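Folding by proxy: what Givside saw in May
Skye Ritchie

I went along to the Flurlow open afternoon at Givside expecting to be sold something, and I was. The pitch is that a robot can learn housework from a person who does the job with a pair of hand-held grippers. You squeeze, the jaws close, the camera on top records it, and later a machine is meant to do the same. They call their folding set Biwott. It stood at 1102 recordings when I asked.

What I wanted to know was how long it takes. A shirt I could fold in my sleep took 11 goes before the demonstrator called one "clean", and she is paid to be good at this. Ordinary people would be slower.

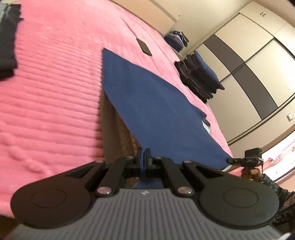 My other doubt is the choice of jobs. Folding clothes on a bed sounds homely, but a bed is soft, the cloth slides, and every house has a different one. Flurlow has recorded in 4 homes so far. When I asked what happens in a fifth, I was told that "more variety helps". I dare say it does. Gumier said much the same two years ago about their remote-control arm, driven from a desk with a headset, and I have yet to meet anyone whose towels it has folded.

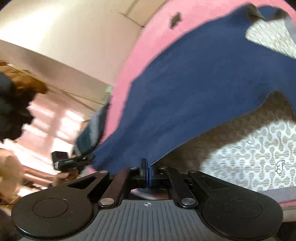

Blue cloth held up in the gripper's jaws over the bed.

To be fair, the hand-held way is cheaper than Gumier's, and you feel the cloth tug, which the headset never gave you. I had a go for 15 minutes. My wrists ached and my corners were dreadful, and I asked whether my efforts would go into the set with everyone else's. They would, after "filtering". I would like to see who does the filtering, and what they throw out.

Flurlow has promised to show the robot itself folding at the next open afternoon, on cloth it hasn't met before. Members who want to come should put their names on the list at the desk. Bring your own pillowcase.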